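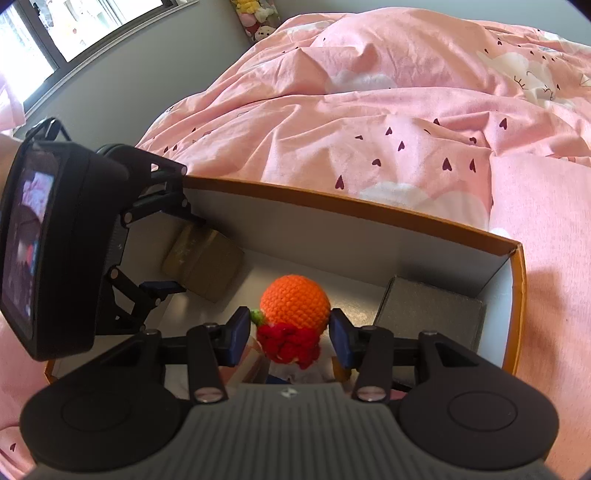 Boxing crocheted dolls for storage or post

By Lowri Ruddock. Last revised June 5, 2024.

A crocheted doll is best packed upright in a rigid box with firm blocks on either side. The blocks take up the spare width and hold the doll off the walls. The method suits figures with a large round head and a narrow body, where the head will tip if the base is not held.

You will need:
A cardboard box, taller than the doll by a finger's width
Two rectangular blocks, foam or folded card
Acid-free tissue
Paper tape

Preparation

Work on a bed or other padded surface. Brush off lint and check that leaves, collars and other sewn-on parts are secure. Restitch anything slack before packing. A ruffled collar should be opened out with the fingers and left to lie as it falls – do not press it.

Packing

1. Open all the flaps and fold them clear of the opening.
2. Set one block against a side wall, or in a back corner if it is short.
3. Set the second against the opposite wall. The gap should match the widest part of the body, without squeezing.
4. Hold the doll by the body below the collar and lower it in between the blocks, base first. Small pieces stitched to the head, such as a leaf or stalk, will pull loose if used as a handle.
5. Tilt the box slightly each way. If the doll leans, move the blocks inwards or fill the gap with tissue.
6. Lay one loose sheet over the head and close the flaps. They should meet flat.

For posting, tape the centre seam and both ends, and place the box in an outer carton with 40 mm of padding on every side.

For storage, leave the flaps untaped and write the contents on one end. Keep the box away from windows and radiators. Open it each January, check for moth and replace the tissue. Mared Hughes adds a cedar ball outside the inner box, never in contact with the yarn.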